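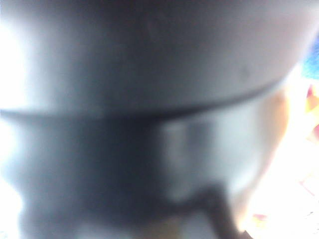 Trurkis control software – minutes, Jan 14, 2020
Present: Ghazala Niazi (chair), Jawad Shaikh, Kausar Khattak. Apologies: Junaid Sial.

1. Wrist view. Jawad wants the planner to ignore wrist input when blur is too high.
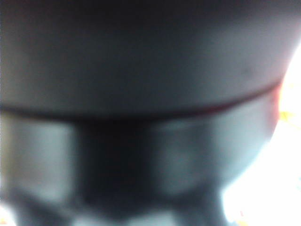

Kausar asked for a fallback to the last good pose. Agreed.

2. Logging. Buffer stays at 3,000 entries – Kausar to test. 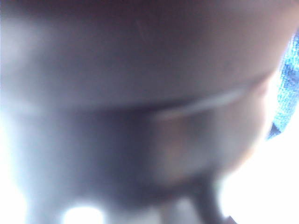
2 min read

3. Clutter test set. Ghazala to write labels by February.
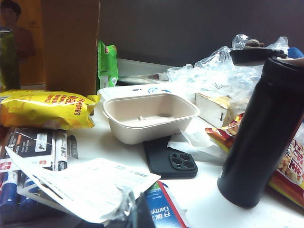
Desk with phone, bottle and snack bags

Labels to cover clear plastic.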